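**Balness water meter scheme: council says savings are real, the figures say wait**

05/05/2018

Balness Shire Council says its smart water meter trial has been a success and wants to extend it to every household in the shire. The report it released to back that up runs to four pages, and two of those are maps.

The trial put digital meters on 532 homes in Wembridge, the newer estate on the eastern side of town. According to the council, households with the meters used less water over summer than they had the year before, and a good many were warned of leaks they would otherwise have paid for without knowing. The meters are made by Saltelix, which also wrote the software that reads them and, according to the last page of the report, supplied the analysis of the results.

That last point deserves more attention than it got at the council meeting, where the report was noted without debate. A company that stands to sell meters to the rest of the shire has been asked whether its meters work, and has found that they do. The council says its own staff checked the numbers. It has not said how, and a request for the raw readings was declined on privacy grounds.

There is also the matter of the weather. Last summer was dry and hot, and Wembridge residents were hand-watering new lawns right through to the end of February. This summer was milder and most of those lawns had taken. Water use fell in Odoi as well, where every house still has the old dial meter on the front fence line. The report does not mention Odoi at all.

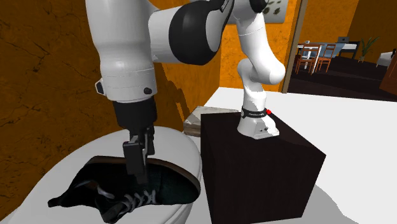 Leaks are the strongest part of the council's argument, and it leans on them heavily. The report says most of the alerts sent to Wembridge households came down to a toilet, usually a worn seal letting water run from the cistern into the bowl all day and night. It is a believable claim, and any plumber in the district would say the same for nothing. With the lid down, as on the white toilet shown here, a slow trickle at the back of the bowl is easily missed for months. But a few drops of food colouring in the cistern will find that leak in a quarter of an hour, and they sell it at the supermarket. The council used to hand out dye tablets with the rates notice. It stopped doing so the year before the trial began, to save on postage.

Nor does the report say what happened after the alerts went out. It counts each one as a leak "identified", which is a long way short of a leak fixed. Tenants in Wembridge have told this paper they got the text message, passed it on to the agent and heard nothing more. A landlord who doesn't pay the water usage has little reason to hurry, and a cleverer meter won't change that.

Then there is the cost. Extending the scheme would come to $953 a property once the meter, the installation and the radio network are counted. The council says the amount would be recovered "over the life of the asset" through lower pumping and meter reading costs, but it has not said how long that life is expected to be. The batteries inside the meters can't be replaced by council crews. When they go flat, the whole unit goes back to the manufacturer, and the report is silent on who pays for that.

None of this means the meters are a bad idea. Other shires have put them in and seem happy enough, and the people who found out about a burst pipe under the driveway before the bill arrived are understandably pleased. Meter reading in the hills behind Odoi is slow, awkward work and the council is right to look for a better way of doing it - the question is whether this is the one, at this price, on this evidence.

A longer trial with some older houses in it would help. Wembridge was built all at once, with new pipes and new fittings, and tells us very little about the fibro cottages near the Balness railway yards, where the plumbing is anyone's guess. So would a report written by somebody with nothing to sell.

Council staff said the recommendation would go ahead to the next ordinary meeting in its present form. Written submissions can be lodged at the Balness office or by post, and the full report is available at the front counter and at the Wembridge library. Residents asking for a copy to take home will be charged for the photocopying.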